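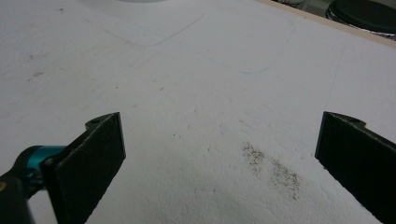
One comment on the last release said a damp cloth is the wrong first move on fine dark stuff, it just turns a sprinkle into a smear, and could the notes please say so near the top. Fair. Saying so near the top. Sweep or lift first, cloth after. The old readme had those two swapped in the short version and right in the long version, sorry.

CLULLANCE SMALL SPILLS
readme + data card, one file, October update

What it is

Notes and pictures on small messes on light-colored tables and boards. Crumbs, grounds, soil, spilled spice, that kind of thing. Where the stuff landed, how it spread, what got used to clean it up and what was left after. Collected at Flarnorstead, mostly on work tables and kitchen counters. Big spills not covered. Liquids not covered, except where somebody went in with a wet cloth too early (see Known problems).

279 notes in this release. Seven folders. Pictures go with some notes and not with others, don't expect a match for every row.

Folders

notes/ - the cleanup notes, plain text, one per mess
pictures/ - stills
surfaces/ - short write-up per surface, incl. marks and scratches that were there already
tools/ - brushes, cloths, scrapers, the stiff card
words/ - list of terms we use for amounts and shapes
neltanine/ - the older Neltanine counter notes, kept as they came in
old/ - superseded stuff, ignore unless you're comparing

What a note looks like

Five fields. Surface, material, shape, method, leftover. Free text in all of them. Sample:

surface: white board, matte, old pencil lines on it
material: dark brown, fine, could be crumbs or soil
shape: long patch, slanted, heavier in a couple of spots
method: not filled in
leftover: not filled in

Blank fields are normal. A note with only the first three filled in is still a good note, it means the mess got written down and the cleaning part didn't. Don't guess at the rest from the picture.

Material field: write what you see if you don't know what it is. "Dark, fine" is better than "coffee" when it might be potting soil. We had a run of notes where everything brown got called coffee and had to go back thru all of them. Some are probably still wrong.

Shape words

patch - stuff together in one area, ragged edge ok
clump - a thicker spot inside a patch
tail - the thin end, where it breaks up into single bits
dusting - spread thin all over, no clear middle
line - already pushed together by a brush or card

A patch can have up to two tails. More than that, call it a dusting.
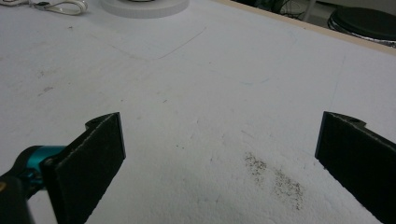 Fig. 2. Small dark crumbs on the white tabletop, an uneven slanting patch, thicker at one end and down to single grains at the other.

Cleanup order we use

1. Move papers and cups well out of the way.
2. Start from the thin end and work toward the thick end. Going the other way pushes grains out past the tail and you end up chasing them over the whole table.
3. Soft brush or stiff card. Short strokes. Card held low.
4. Over the edge into a pan, or onto a folded sheet if the edge has a raised strip.
5. Then the damp cloth, wrung out hard. One pass, fold, another pass.
6. Look at it from low down with the light behind. Grains you can't see from above show up fine.

Vacuum is ok on a tabletop, less so on a light board that lifts up with the nozzle. Neltanine notes say hand vacuum for everything. We don't agree but left their text alone.

Surfaces, short version

Matte white is the best background for dark bits and the worst for smears. Grainy matte holds fine powder, so plan on a second brushing. Foam board dents if you lean on the scraper, use the card. Pencil marks are NOT dirt. Please log them in surfaces/ and leave them be, a few people scrubbed at lines that somebody had drawn there on purpose. Wood edge strips: check the seam with a dry brush, crumbs love a seam.

Known problems

- "crumb" and "crumbs" both used in the material field, not merged
- amounts are in words only (pinch, spoonful). Nobody weighed anything
- two notes have soy sauce in them, shouldn't be here, will move out next time
- leftover field means different things in neltanine/ (there it's what went in the trash, here it's what stayed on the table)
- lighting uneven between pictures, don't compare browns across them
- some shape words were added later so early notes say "pile" for almost everyting

Good for

Writing cleaning instructions, checking whether your own spill descriptions make sense to another reader, practice at telling a patch from a dusting. Somebody used the words list for a kitchen training sheet and that worked well enough.

Not good for

Working out what a material is. Anything about hygiene or food safety. Comparing cleaning products, we never wrote down which ones.

Changes since last time

brush-first order fixed in the short version
words/ split off from notes/
Jatoi table notes folded in, still in their original wording
"smear" added as an allowed leftover value

To do

Rename old/. Seam notes need their own field. Dark surfaces with light crumbs (flour, salt) are asked for a lot and we have hardly any, send them if you've got them. Same five fields, plain text, one mess per file. Put the surface first.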